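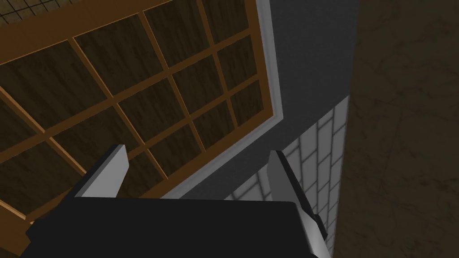 Dirk De Smet objects that dual criminality is the wrong place to begin, as most contested fraud requests are lost or won on the paperwork that reaches the court well before anyone compares statutes. The objection was raised against last year's version of these notes and has some force. The order of topics has been kept, but the section on the record of the case is now longer, and students should read it before the seminar.

Unit 4: Surrender of persons in cross-border fraud matters
Notes revised 8 April 2024

4.1 Terms

Extradition is the formal surrender of a person by one state (the requested state) to another (the requesting state) for trial, for sentence, or to serve a sentence already imposed. Three other processes reach a similar practical result and are regularly confused with it in written work:

Deportation or removal is an immigration measure. It is taken by the host state on its own account, under its own migration law, and needs no request from anyone.

Expulsion is used loosely in press reports. Avoid it in assignments unless the statute under discussion uses it.

Transfer of sentenced persons moves a prisoner to a home state to serve the remainder of a term, ordinarily with consent.

A news report that a suspect was "extradited" may describe any of these. Check the instrument before relying on the label.

4.2 Dual criminality

The conduct alleged must amount to an offence in both states. The modern test looks to the conduct and disregards differences in the name or classification of the offence. A charge of wire fraud can therefore correspond to fraud, obtaining by deception or conspiracy to defraud, even where the requested state has no offence mentioning wires.

Difficulty arises with jurisdictional elements. Use of an interstate communication facility, for instance, exists to bring the matter within federal competence and is generally left out of the comparison. The minimum penalty threshold is treated separately and is commonly set at one or two years' imprisonment. Confirm the figure in the treaty that applies.

4.3 The record of the case

Treaties fall into two broad groups. Under the older model the requesting state must supply evidence establishing a prima facie case. Under the newer model a statement of the conduct, a copy of the warrant and the text of the relevant law will suffice. Some treaties sit between the two and accept a certified summary of the available evidence.

In fraud matters the summary should normally deal with:

identity of the person sought, including aliases and the basis for linking each alias to the person
the representation alleged, and to whom it was made
the account or accounts into which funds passed
the connection between the person sought and those accounts
the date range of the conduct, and any limitation period

The second and fourth items attract most of the argument. Business email compromise schemes divide the work among several people, and the person sought may have controlled an account without having sent a message. The summary must then state the basis of joint liability expressly. Courts have been unwilling to infer it from a bare reference to "co-conspirators".

4.4 Specialty

A person surrendered may be tried only for the offences for which surrender was granted, or for lesser offences disclosed by the same facts. The rule can be waived by the requested state and, under some treaties, by the person. It also lapses if the person stays in the requesting state after having had a reasonable opportunity to leave. Re-extradition to a third state requires separate consent.

4.5 Problem: Clullow and Flukon

Radu is a director of Clullow, which sells accounting software, and holds signing authority at Flukon, a company with no employees. Over nine months, invoices bearing the Kudomell letterhead are sent to small firms in the requesting state. Kudomell is a genuine supplier and did not send them. Almost 2,000 invoices are paid into an account held by Flukon. Radu is arrested abroad in September on a provisional warrant.

The request alleges conspiracy to commit wire fraud and money laundering. The summary says that Radu "operated" the Flukon account but does not say who prepared the invoices.

(a) Advise on dual criminality for each offence.
(b) Identify the gaps in the summary and the further material you would ask for.
(c) After surrender, the prosecutor proposes to add a charge of tax evasion arising from the same receipts. Advise on specialty.

Written advice is limited to 2 pages. Part (c) carries the greatest weight. Cite the treaty article before any case law – answers that reverse the order will be returned for correction.

4.6 Provisional arrest

Provisional arrest is available in urgent cases before the full request is ready. The period for delivering the documents is fixed by treaty, and discharge on expiry does not ordinarily bar a fresh arrest once they arrive. Bail is dealt with in Unit 5.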